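Visit Report: Garment Care and Folding Program, Skusgate Textile Services Center

By Albertina Garcia, Member Services
Last updated: September
Shares 12 | Comments 2

The Gurner Association of Linen and Uniform Services was received at the Skusgate center in September. The purpose of the visit was to learn how the center handles staff uniforms and shirts after laundering, and to collect practical notes for members who run smaller operations. The delegation was led by Nikau Partington, and the host for the morning was the center's operations office.

Arrival and opening remarks

Members were met at the main entrance at 9:30 a.m. and signed in at the reception desk. Coffee was served in the meeting room, where the host gave a short history of the site. The center opened as a hotel laundry under the Sampaio name and later took on work uniforms, which now make up the larger part of its business. On a normal working day it handles 1,000 garments. Shirts are the most demanding item in that total, as they are returned to wearers by name and complaints about collars and creases arrive quickly.

Members received a floor plan and a copy of the center's folding standard. The standard runs to 12 pages and is revised each year.

Receiving and sorting

The delegation began in the receiving hall. Incoming bags are weighed, opened and sorted by color and fabric. Bright work shirts in orange and yellow are kept apart from white goods throughout the process, including in storage. Staff check each garment for missing buttons and open seams before washing, and repairs are made by the sewing desk on the same floor.

Mr. Partington asked whether the repair check might be better placed after washing. The host replied that the center had tried both and preferred the present order, although buttons are checked a second time at the folding tables.

Pressing

Pressing takes place in a separate area with its own air supply. The delegation watched cotton shirts being finished on a form press and then moved to rails. Blended fabrics are usually dried on hangers and skip the press altogether. Members who operate older buildings took particular interest in the width of the aisles and the position of the rails, and the host agreed to share measurements on request.

Folding and presentation

The final part of the tour concerned folding. The center follows the Bredutwood fold, named after the district where the method was first taught to its staff. The finished packet is flat, with the collar upright and the top button facing the person who opens it. Packets are stacked in groups of 100 for delivery to large sites and tied in smaller bundles for local customers.

The folding standard gives the following points for a button-up shirt:

— Fasten the top button and every second button below it.
— Lay the shirt face down and smooth the back from the yoke to the hem.
— Bring each side toward the center, keeping the sleeves straight.
— Fold the lower part upward, then turn the packet over.
— Lift the collar by its highest point and settle it before the packet is placed on the stack.

The host drew attention to the last point. A collar that has been pressed flat during folding will hold that shape in storage, and the shirt must then be pressed again. Light wooden tables are preferred for this work, and loose threads and lint are easily seen against a bright shirt.

Questions from members

Several members asked about training. New staff spend their first two weeks at the folding tables before moving to other stations. The host considered this the best introduction to the work — a person who has folded shirts all day will recognize a poor wash or a missed repair at once.

A question was also raised about packaging. The center has stopped using plastic sleeves for local deliveries and now uses paper bands. Customers with dusty storage areas may still request a full cover.

The Association thanks the Skusgate center for its welcome and for the time given by its staff. Members who wish to receive a copy of the folding standard should write to the Member Services office.

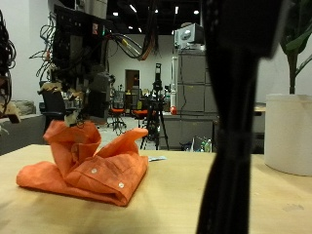
Next Visit

The next visit in the series will be to the Sampaio depot, where the subject will be table linen and storage. Places are limited, and members are asked to register through their regional office. Sturdy closed shoes are required on the depot floor.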